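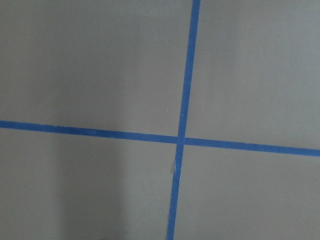 How to Map Out an Argument Before You Argue With It

I read a lot of philosophy of religion for fun, and for years I read it badly. I'd get to the end of a chapter, feel convinced or annoyed, and have no idea which sentence did it. Mapping fixed most of that for me. It takes an evening the first time and maybe a lunch break after that.

Pick something short. I started with a six-page essay on free will from the Murkia reader, and even that was plenty. Read it once with no pen in your hand.

Now find the conclusion and write it at the bottom of a sheet of paper in your own words. Don't copy the author's sentence. If you can't put it in plain English you haven't found it yet, so go back and look near the start and the end - that's where most writers park it.

Next, number every claim the author uses to get there. My free will essay had 11, and I was sure it would have three. Skip the stories and the jokes, but keep anything that begins with "surely" or "of course" (those are my favorites, because so much gets smuggled in there!).

Draw arrows from each claim to whatever it supports. You'll end up with one or two claims that have no arrow going anywhere. Check the text again before you toss them.

Then write in the missing steps with a different color. Say the author goes from "we can't predict our choices" to "our choices are free." Something has to sit between those two, and you should write the fairest version you can come up with, one the author would sign.

Only now do you get to disagree. Circle one claim, just one, and write eight lines on why you doubt it. If the circled claim is one you added yourself, say so.

I keep my maps in a Meltley notebook and I'm on page 53 of it. I went back in March and redid the first one, and I'd put an arrow in backward.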